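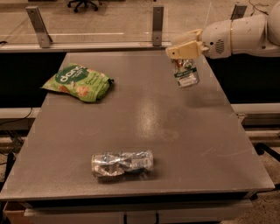
## 4. Handing over a request: supply talk between ships of different navies

*Figure 3. A green snack bag on a grey tabletop.*

Section 3 dealt with how supply requests were written. We now turn to what happened to them once they left the ship, and this is the part of the project we have most looked forward to reporting. Requests for fuel, fresh water, spare parts and food are among the plainest messages a warship sends, and they get very little attention in the literature on joint exercises, where most writers prefer to look at command and tactics. We think that is a missed chance. A request for a pump seal has a sender, a receiver, a deadline and a clear result, and it often has to cross a language, a paper system and a set of habits on its way. If we want to know how well navies work together on an ordinary afternoon, it is a wonderful thing to follow.

### 4.1 The material

Our material is a set of 140 requests sent during the coastal phase of the Belier exercise, which used the harbour at Clernex as its supply base. The exercise ran through February, when the weather on that coast is poor and plans tend to change at short notice. Six ships took part in the coastal phase and all of them agreed to let us read their supply traffic afterwards, with names of crew members removed. We also had the harbour office's own log, kept by hand in a bound book, and the records held in Cirico, the shared request system that the organisers had brought in for the first time.

The log turned out to be the treasure of the collection. The clerks wrote down the hour at which a message came in, who took it, and very often a few words on what had been said by voice before the written form arrived. In several places they noted a question they had put back to the ship, together with the answer. Cirico holds none of this. It stores the form as it stood at the last change, so that a request which was argued over for a whole morning looks just like one which was passed straight through.

We matched the two sources line by line. A match was accepted when the ship, the item and the day agreed, even if the quantity did not, because quantities were the field most often changed. Where the log and Cirico gave different hours we kept both. The difference itself was useful: a long gap between the hour in the book and the hour on the screen usually meant that the matter had first been settled by radio or in person on the quay.

### 4.2 Voice first, form later

Standing orders for the exercise said that a written request should come first and that voice should be used only to correct it. In practice the order was very often turned round. A supply officer would call the harbour office, ask whether an item could be had, agree on a time, and fill in the form once the answer was known. The form then recorded an agreement that had already been made.

It would be easy to treat this as poor discipline, and the organisers' first report leaned that way. We read it differently. The voice call let the officer find out what could be asked for before asking. This matters a great deal when the sender does not know the receiver's stock, the names used in the receiver's catalogue, or even the size of drum in which oil is sold locally. One ship wanted lubricating oil in a container that the base did not hold. The call took a few minutes, the ship agreed to a larger drum, and the form went in clean. A similar request from another ship, sent by form alone, was returned for correction, sent again with the wrong unit, and returned once more before anyone picked up a handset.

The calls also did some quieter work. Clerks learned which officers liked to have figures read back to them, and which preferred to spell out part numbers letter by letter. By the second half of the phase, notes such as "usual way" begin to appear in the log. We were delighted by these two words. They show a shared routine growing up between people who had never met before the exercise, in a language that was foreign to most of them, and they never appear in any official account of it.

### 4.3 The liaison desk

Between the ships and the harbour office stood the liaison desk, staffed in turns by officers from the visiting navies. Its formal task was to check each request against the supply agreement, and to decide which navy would be billed. Hellström's earlier study of the Ginting exercise describes the same desk as a bottleneck, and gives good grounds for saying so: requests there waited overnight for a signature, and ships learned to send them early and too large.

At Clernex the desk worked far better, and we have tried to understand why. The rules were almost the same, and the number of officers was no greater. What had changed was the place of the desk. At Ginting it sat in the headquarters building, up the hill from the port. At Clernex it was put in the same room as the harbour clerks, next to the door used by drivers and by anyone coming in from the quay. A question about a form could be asked across the room. Drivers heard when a delivery had been moved to another berth, often before the change had been entered anywhere.

Holger Hellström, who kindly read an early draft of this section, pointed out that the two exercises also differed in season and in the mix of ships, and that a warmer comparison than ours would be unwise. We agree, and the reader should keep his caution in mind. Even so, the log gives direct support for the effect of the shared room. Many of the clerks' notes record a spoken answer from the desk within the same quarter of an hour as the question, and such notes become rare during the 3 days when the desk was moved upstairs for repairs to the heating. Waiting times went up during those days and came down again when the desk returned.

### 4.4 Words that travelled badly

Most requests used plain terms and caused no trouble at all. The trouble that did arise gathered round a small group of everyday words. "Urgent" was the worst of them. On some ships it was a fixed grade with a set number of hours attached, while on others it was simply what one wrote when an item was wanted soon. The clerks soon gave up on the word and asked for the sailing time instead – a lovely piece of practical thinking, because the sailing time was something every ship could state and every driver could use.

"Fresh" caused a milder sort of confusion. In food requests it could mean chilled, unfrozen or delivered that day, and the supplier's own list used it in yet another sense. Bread, which one would expect to be simple, was sent back for clarification more often than diesel. "Available" was also slippery. A clerk might use it for goods in the store, and an officer hear it as a promise that the goods had been set aside for his ship.

None of these problems was solved by the glossary handed out before the exercise, which runs to many pages of tactical terms and hardly touches supply. We do not blame its authors. Words of this kind look too ordinary to need defining, and it takes a cold quay and the wrong crate to show otherwise. The clerks' own list, pencilled inside the back cover of the log, would make an excellent start for a supply glossary, and we reprint it in full in the appendix.

### 4.5 What Cirico did well

Our praise for the handwritten book should not be taken as a complaint against the shared system. Cirico gave every ship a view of its own open requests, and this alone did away with a whole class of calls in which officers used to ask whether anything had arrived. It was clear about money. The question of which navy paid for a shared delivery, a sore point at Ginting, was settled inside the system by a simple split that all sides had accepted beforehand.

Its weak spot was the fixed form. There was no field for a remark, so officers put remarks wherever they would fit, most often in the line meant for the delivery address. Around a third of the forms we read carry some message of this sort. A few are quite long, and one sets out the tide, the berth and the draught of the supply boat in a space intended for a street name. The drivers, to their credit, read them all and acted on them.

We therefore asked the developers whether an open remark field could be added, together with a record of earlier versions of each form. Both changes are planned for the next release. With older versions kept, a later study could follow a change of quantity from start to finish without needing a bound book beside the screen – though we very much hope that the clerks will go on keeping one. Section 5 takes up the same requests from the suppliers' side, beginning with the bakery and the fuel yard.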